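Wetville repair shop asks residents to sort old cables by color

WETVILLE, 2020-04-24 -- The town's reuse shop on Peeters Street has taken in 383 bags of unwanted cable since December, and it is asking residents to do a little sorting before they bring in more.

The shop accepts cords, leads and hookup wire of any length. Usable pieces go to the repair bench or to school workshops in Wetville and nearby Nokstead. The rest is sold for its copper.

Lies Hendriks, who runs the shop, said most of the bags arrive as one large knot.

"People empty a drawer into a bag and tie the top," Hendriks said. "We can use a lot of what's in there, but it takes a long time to get it apart."

Under the new arrangement, cable is separated by color first and by length later. Red goes in one basket and black in another. Other colors are kept in bags under the counter until there is enough of one kind to fill a basket. Plugs and adapters are handled separately, at the front desk. 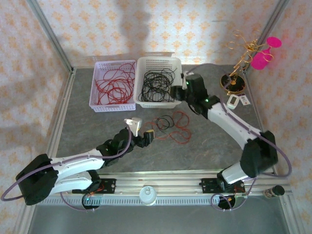
Red cable in the lavender basket, black in the off-white one, with more of both colors on the tabletop.

Color was chosen because the schools order that way, according to Karlijn Hermans, who handles the shop's orders. Classes building simple circuits ask for red and black in equal amounts. The last order, from Nokstead, was for 185 pieces of each.

Hermans said the baskets do not need to be tidy. Cable can go in loose, and the untangling is done afterward, one basket at a time. What slows the work down is mixed colors wound together, she said, along with tape. Residents are asked to take off any tape, twist ties and labels at home.

The shop will not take cable with cracked covering or bare wire showing, or anything still attached to an appliance. Those items should go to the Brotivska Road recycling center, where there is no charge for household loads.

Jozef Prins, a Wetville resident, dropped off two bags this week after clearing out his late brother's garage. He had planned to put them in the trash.

"I did the black ones at the kitchen table," Prins said. "The red I left the way it was. They said that was fine."

The shop hopes to send out 1,000 sorted pieces before the end of the school year and has set aside 61 boxes for the purpose. Longer lengths will be coiled and tied before they are packed -- shorter ones go in flat.

Bags can be left at the side entrance during opening hours. Residents with more than five bags should call the shop ahead of time and ask for Perla Varela.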